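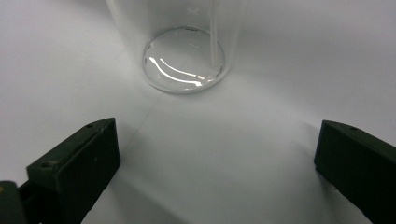 A glass beaker on a white surface.

Dollen recount flips water bond, 107 votes the difference

27/05/2019

DOLLEN - The water bond is dead. For now.

A recount finished late last night put the No side ahead by 107 votes, after the first tally had the measure passing. County elections office posted the new totals on its website a little before midnight, then took the page down, then put it back up with the same numbers.

What changed: one batch of mail ballots from the Manditz precincts, 491 of them, was never run through the scanner on election night. The batch was logged as recieved. It was put on a shelf with ballots that had already been counted. It stayed there nine days.

The office calls it a "labeling mistake." No word yet on who signed the log sheet or why the totals were not checked against it before results went out.

Both campaigns had observers in the room for the recount. The Yes side challenged a handful of ballots over signatures, most of those were accepted anyway. The No side challenged none.

The bond would have paid for new pipe under Trindade Avenue and a second treatment building at the Manditz plant. Supporters say the old pipe won't wait. Opponents said all spring that the price kept moving and that the county never put out a full cost sheet. One was promised in March. Still not out.

Also unanswered: the Welleo contract. Welleo runs the scanners, and its deal with the county is up for renewal this summer. The company said in a two line statement that the machines "worked as designed" and that handling of paper ballots is up to local staff. True as far as it goes. But the Welleo software is also suposed to flag a precinct when ballots logged and ballots scanned don't match. Did it? The county says it is looking into that. We asked for the flag report this morning and were told to file a records request. Filed.

Turnout in the Manditz precincts was 2113, the highest for any spring vote there. Absentee requests were up too.

Yes campaign has until the end of the week to go to court. A spokesman would not say if they will. If they don't, the county could put the measure back on the ballot in September, but it would need 3000 signatures or a vote of the county board to get there. Board meets next week, agenda not posted.

More when we have it.

Shares: 491
Comments (4)

pipewrench62
nine days on a shelf. my kids lose homework better than that

dollen_mom
I voted yes and I still want to know what the thing costs. Put out the sheet!!

RiverRoadRick
So did the scanner flag it or not. Simple question

manditz4ever
Good for you filing the request, please post whatever they send back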